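Progress report, August
Evaluation of the Plikik two-arm simulation kit
Prepared by Raíssa Guerra for the Pasaribu training fund

1. What was planned

In this period we had to finish the installation of the kit, build the small workshop room in it, and begin the recorded runs of the tool-sorting task. The first two points are finished. The third one is in progress.

2. What was done

The supplier, Vulitz, delivered the license with a delay, but the installation itself took only 2 days. The room editor is easy to learn. Our two trainees in Gundton made the room almost without help, with the cabinet, the tool chest and the bench which the task description asks for. The arms and their grippers come ready with the kit and we did not change them.

Until now we stored 2436 runs. Of these, 377 were rejected by our own check, mostly for the reason that the screwdriver was dropped before the tray. I consider this number acceptable for a first period, but it should become smaller.
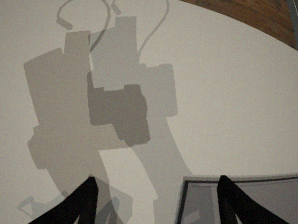
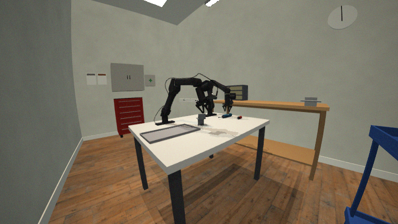
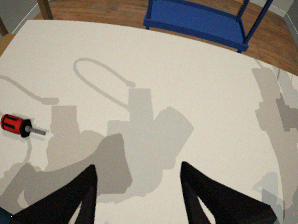
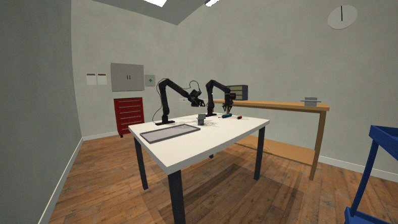

Simulated workshop in the Plikik kit. First and third: close views over the gripper fingers. Second and fourth: the room with both arms on the white table.

3. Opinion on the product so far

The physics is stable and the shadows of the arms fall on the table with good detail, which was one of our wishes for the training of the vision part. The manual is weaker. The chapter on cameras describes an older menu, and I had to write to Vulitz three times to learn how the lens curvature is set. They answered politely, the last time with a corrected page.

Export is slow. One batch of 145 runs needs the whole night on our computer, so we start it at 6 p.m. and cannot use the machine for other work. Vulitz says that the next version will be faster. I did not see it yet and I do not count on it in the plan.

4. Next period

We will continue the runs with different positions of the tools, and repeat the rejected ones with a slower closing of the gripper. I also ask the fund to confirm if the second license can be paid from the equipment line, as the present one allows only one user at the same time. The budget table is sent separately.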